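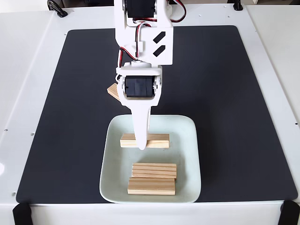
A shallow square dish on a dark mat.

Looking after mats, trays and small dishes

Mats and trays take most of the wear that would otherwise go to the table, and they are usually the last things in the house to be washed. The tips on this page cover the common kinds, along with the small dishes that tend to live on top of them.

Choosing a mat

Measure the table first, then the things you mean to put on the mat. A mat that stops a few centimetres short of the table edge is less likely to be caught by a sleeve or dragged off by a child. For a desk or a hobby table, go as large as you can. For a dining table, separate place mats are easier to wash and can be replaced one at a time.

Dark mats hide tea, ink and pencil marks but show flour, dust and pet hair. Pale mats do the opposite. If you sew or mend small things, pick a colour that your pins and screws will stand out against.

Felt mats are quiet and kind to polished wood. They soak up spills, so keep them away from the sink. Rubber mats grip well but can leave a mark on varnish if left in one place for months. Silicone takes heat and can be folded, although it picks up lint. Cork is good under hot pans and poor under anything oily.

Washing by type

Felt: Brush with a clothes brush, always in the same direction. For a spill, press with a dry cloth and do not rub. Wool felt shrinks in hot water, so use cold water and a drop of wool wash, then dry it flat on a towel.

Rubber: Warm water and washing-up liquid. Rinse both sides. Hang it over the bath, never on a radiator.

Silicone: If it feels greasy after washing, spread a paste of bicarbonate of soda and water over it, leave it for half an hour and rinse. A mat that still feels tacky can go in a low oven for ten minutes if the maker says it is oven safe.

Cork: Wipe with a damp cloth and stand it on edge to dry. Fine sandpaper will take off a light scorch.

Woven paper or grass: Shake outdoors. Wipe with a cloth that has been wrung out hard. These do not last for ever and are not worth a great deal of effort.

Vinyl: Most marks come off with soapy water. For ballpoint, try a little surgical spirit on cotton wool, and test a corner first as it can lift a printed pattern.

Mats that curl

A new mat that has been posted in a tube will curl at the ends. Roll it loosely the other way, hold it with two elastic bands and leave it overnight. In the morning lay it out with books on the corners. Vinyl and rubber flatten faster in a warm room. Do not iron either of them.

If one corner keeps lifting, there is probably something under it. Lift the whole mat, wipe the table and put it back.

Underneath

Take large mats up once a fortnight. Crumbs and grit work their way under from the edges and scratch the table as the mat shifts. Water does more harm still. On painted or varnished wood, trapped damp leaves a white bloom. If you find one, leave the table uncovered for a day or two before trying anything else, as a faint mark will often fade. If it stays, rub a little furniture wax along the grain with a soft cloth.

White tabletops yellow with age wherever the light falls on them, and the part under a mat does not. You can end up with a clean rectangle that looks like a stain in reverse. Move the mat about from time to time, or keep it there for good.

Small dishes

A shallow dish is handy for keys, buttons, paper clips or the screws from whatever you have taken apart. Low sides make it easy to get things out and just as easy to knock them out, so stand the dish away from the edge. Square dishes sit neatly together in a drawer. Round ones are quicker to wipe because there are no corners to go into.

Pale plastic stains with turmeric, tomato and strong tea. Wash it soon after use in cold water first, then hot. For an old stain, put the dish on a sunny windowsill for an afternoon. Scouring powder makes matters worse by roughening the surface, and the next stain then goes in deeper.

Glazed dishes with grey lines on them have usually been marked by cutlery. A paste of bicarbonate of soda will take most lines off. Fine brown cracks in the glaze cannot be cleaned out, and a dish in that state should be kept for keys.

To stop a dish sliding on a smooth mat, stick a small felt or rubber pad under each corner. That makes 4 pads for a square dish. Clean the base with surgical spirit and let it dry first, or they will be off again in a week.

Trays

Wooden trays should be wiped and dried straight away. If the surface has gone rough, rub it down with fine paper, wipe off the dust and give it two thin coats of varnish with a night between them. Check the handles while you are at it. A loose screw can be packed with a matchstick dipped in wood glue, then screwed back in when the glue has set.

Tin trays rust where the paint has chipped. Rub the spot clean and touch it up with enamel.

Storing

Roll large mats with the good side outwards and stand them in the bottom of a wardrobe. Folding leaves a crease in vinyl that will not come out. Place mats keep best flat in a drawer. Hang cork and wooden boards if you have a spare hook, with air behind them.

A reader's tip

Ivan Sydorenko of Illton writes that he saves the offcuts when he trims a rubber mat and uses them under plant pots, table lamps and the feet of the washing machine. He cuts them with a sharp knife and a steel rule, on a piece of scrap board, making several light passes. Scissors leave a wavy edge. He also dusts the underside of any mat he is putting away with a little talc, so that it will unroll without sticking to itself.

If you have a tip for cleaning cane or bamboo trays, please send it in. We have had several letters asking about sticky patches left by old price labels, and those will be covered on the next page along with jars and bottles.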